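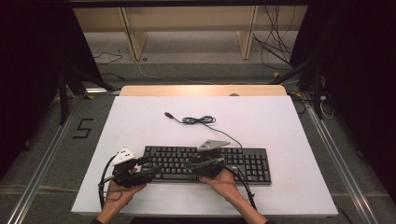
How do you compare two hand-held grippers fairly when you only have an afternoon?

Give both of them the same short task on the same surface, have the same person run it, and write down every miss before you change anything. A keyboard and its USB cable make a good task, as you get a wide rigid object and a thin floppy one for the price of one.

What follows is the procedure we settled on at Trenisgate for comparing jaw sets on hand-held grippers. It assumes you already have a pair with tracking markers fitted and a camera system that can follow them. It doesn't cover mounting the jaws on an arm, which we treat as a separate test.

What you need

A pair of hand-held grippers, with a marker plate on top of each
A flat board, white or another plain colour
A full-size keyboard with its cable attached
Your tracking system, calibrated that day
A notebook or spreadsheet

We keep one plate white and one grey, so left and right can be told apart on video at a glance. If both of yours are the same colour, put a bit of tape on the grip.

Step 1: Set out the board

Lay the board flat and press each corner. If it rocks, pack it underneath until it stops. A rocking board looks exactly like a jaw slipping in the logs, and Kieran Wragg lost most of a day to that in January.

Put the keyboard near the middle of the board with the long side facing you. Leave the cable above it in a loose tangle. Don't coil it neatly. Neat coils lift in one piece and the test becomes too easy.

Step 2: Route the gripper cables

Each gripper has its own cable, and it will pull on your wrist if it's short. Let it leave the gripper and drop in a slack loop before it runs away from the work area. Move each hand to all four corners of the board and check that nothing goes tight. Do this before you start recording.

Step 3: Check the markers

Hold both grippers over the keyboard in the position you'll work in and watch the tracking display. Then tilt each one slowly, first towards you, then away. Note the angle where tracking drops out. Plates can sit at slightly different angles on the two grippers and that's fine, provided each one has its own offset saved.

We log at 200 frames a second. If you're running slower, slow the hands down as well.

Step 4: Run the task

One run goes like this:

Start with both jaws open above the keyboard.
Close the left jaws on the left end and lift that end clear of the board.
Close the right jaws on the cable close to the keyboard.
Draw the cable away from the keyboard until the tangle opens or the jaws slip.
Lower the keyboard and open both jaws.

Do 7 runs with the first jaw set, swap jaws, then do 7 with the second. Reset the tangle by hand each time. Take a break at the swap, as palm-up holding is hard on the forearms – Tia Ackroyd's later runs were always her worst until we added the rest.

On another day, run the sets in the opposite order. People get better at the cable with practice and whichever set goes second will look better than it should.

Step 5: Record the misses

For each run, write down whether the lift held, whether the cable slipped, and whether the tracking dropped. Keep these in separate columns. We used to have one column for pass or fail, and Ignacio Valcárcel couldn't work out afterwards which fault belonged to the jaws and which to the cameras.

Save the log under the jaw set and the run number. Our file counter had reached 3157 by September 2023 with no jaw names in it at all, and Tayla Treloar is still matching some of those to the notebook.

Reading the results

Look at the cable first. Most jaws will lift the end of a keyboard, so that column won't tell you much unless something is badly wrong. With our two sets, the Goodall jaws held the keyboard more firmly but let the cable slide out when we pulled at an angle. The Plendiva jaws kept the cable and marked the keyboard's plastic edge. We chose the Plendiva set for cable work and kept the Goodall set for boxes.

If tracking dropped in more than one run of a set, throw out the whole set and do it again. Patching in single runs from another session gave us numbers we couldn't repeat.

Common problems

Jaws close late on one side only: check the connector at the gripper end of the cable first.

Marker plate shifts during a run: tighten it, save a new offset, and restart the set.

Keyboard skates across the board when you pull: wipe the board and the keyboard's feet, then try again with a slower pull.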